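Planudstead Museum of Work and Machines
Young Visitors' Pages

Rules for Robots That Work Near People

When you play a game, you follow rules. When you ride in a car, you wear a seat belt. Robots have rules as well. Some are written into the computer that runs the robot. Others are for the people who build it, switch it on and work beside it.

This page is for readers aged eight to eleven. It explains some of the rules that are used when a robot picks things up and packs them.

What is a rule for a robot?

A robot does not know what is safe. It cannot guess that a glass jar needs more care than a sock. People have to decide these things first and then write them down.

A rule that many people agree to follow is called a standard. Standards are useful when a machine is made in one country and used in another. Engineers in both places can read the same words and check the same things.

Our learning team, led by Raluca Coman, has chosen four rules to look at.

Rule 1: Use only as much force as the job needs

Force means how hard something pushes or squeezes. Try holding a bag of chips in one hand. If you hold it too loosely, it drops. If you squeeze too much, the chips break. A robot has the same problem.

Many robots that handle small things have a gripper, a kind of hand that is often made with only two fingers. The people in charge of the robot set a limit on how hard those fingers may close. Candy in a thin wrapper needs a low limit. A block of wood can be held more firmly. 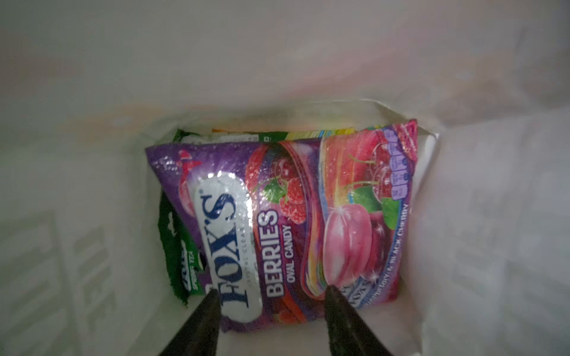
Two gripper fingers reach into a white bag, over a package of berry candy.

Deep bags are difficult. The sides are soft and can fold over, and one package may be lying on top of another. Good practice is to move slowly near the bottom. A robot that goes down too fast may push into the package it was meant to lift.

Rule 2: Know where the people are

Before a robot starts, someone must decide how close people may stand. In some workplaces there is a fence with a gate, and the robot stops when the gate is opened. In others, people and robots share the same space. The robot must then move more slowly and be able to stop quickly.

The space that a robot can reach is called its work area. Tape on the floor is a common way to mark it. If you ever visit a place where robots work, stay behind the tape, even when the robot is still. A robot that is not moving may only be waiting for its next instruction.

Rule 3: Always have a way to stop

Robot workplaces often have a large red button called an emergency stop. Anyone who sees a problem may press it. No one should get into trouble for pressing it when they were worried.

After an emergency stop, the robot must not start again by itself. A trained person checks the work area first, and then gives the instruction to begin.

Rule 4: Check for things that can catch

Strings, straps and loose sleeves can catch on moving parts. People who work near robots tie back long hair and take off scarves.
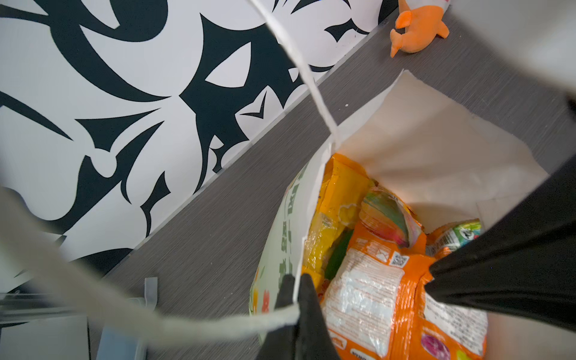 The same care is needed with the objects a robot handles. A bag with string handles is harder to deal with than a plain box. String is thin and bends easily, and it can end up in a different place each time the bag is moved. Before a test, engineers ask what the robot should do if a finger meets a loop of string. Pulling harder is usually the wrong answer. It is often better to stop, open the fingers and back away slowly.

Who checks the rules?

The company that makes a robot has to test it. The place that uses it must check it again, as a robot that is safe in one room may not be safe in another. The checks are written in a record book – on paper or on a computer – so that the next person can read what was done.

Viorica Onu, who looks after the moving exhibits in our Wevis Gallery, keeps a book of this kind. She fills it in each morning before the doors open.

Words to know

Gripper: the part of a robot that holds things.
Force: a push or a pull.
Standard: a set of rules that many people have agreed to use.
Work area: all the space that a robot can reach.
Emergency stop: a control that stops a machine at once.

Something to try

Ask an adult for a paper bag and a few packages from the kitchen. Put the packages in the bag. Using only your thumb and one finger, lift them out one at a time without tearing the bag. Then write two rules that would help a robot do the same job.

You may bring your rules to the desk in the Wevis Gallery. Delia Pop and Bogdan Hodoroagă will put a new selection on the wall in January.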